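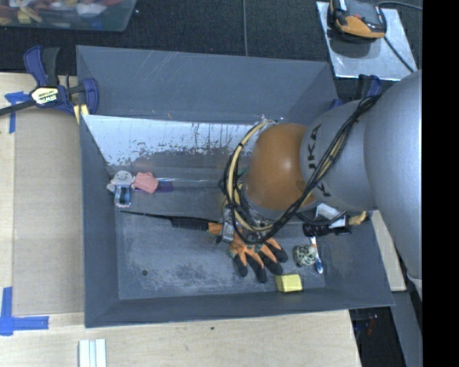

Opening - wait for people to sit, water within reach, don't start with the joke about parking.

Hi, thanks for having me at Baria. I'm going to talk for 20 minutes about small stuff. Erasers, sponges, clips, the little smiling guy that lives on a ledge and has no job. I love these things and I also spend way too much time looking for them!

Ask: who has a tray or a drawer at work that everybody drops things in? (Hands. Wait for it, there are always more after the first few.)

OK so in December I emptied mine at the Flonico workshop. Took me 90 minutes, and most of that was me picking up a thing, saying "oh, there you are" and putting it down again. I had 51 things on the table at the end and I could name a use for 12.

First point - sloped sides. A tray with walls that flare out is great for getting your hand in, and things that roll end up on the floor of it instead of under the bench. But the floor fills up. Round things wander, and a sponge stays right where you left it.

Second point - the ledge. If there's a narrow ledge at the back, people line things up on it. Look at the picture again: figurine, pink eraser, flat purple thing, all along the back. Then the spotted ball, the sponge and the toothbrush-looking stick are down on the floor. I'd put the ones I reach for most up on the ledge, and I'd let the figurine stay (fight me).

Third point - cables. A long one stretched across the floor of a tray cuts it in half. Coil it, or run it along the wall. I've said this at Horkolent twice and my own desk is still terrible.

Oh, and clamp the tray down! One bar clamp at a corner, with painter's tape on the table if you want to mark the spot.

Skip the Ó Briain shelf story if we're running over. If not, tell the short version, with the jar lids.

Questions. Somebody will ask about labels - I like them on lids, not on trays. Leave the sign-up sheet by the door.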